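Lornilton Open Day

The Lornilton Open Day is a robotics demonstration held each November in Lolcombe. It drew 173 visitors in its first year and 452 in its second, a rise the organizers credit to the robots and locals credit to the soup.
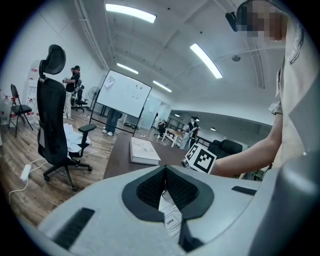 Format

Visitors watch staff work with hand-held grippers and marker-covered cubes, then may try a gripper themselves. Turns last three minutes – longer if the line is short. Altodine, the host, lends about 200 cubes and gets most of them back.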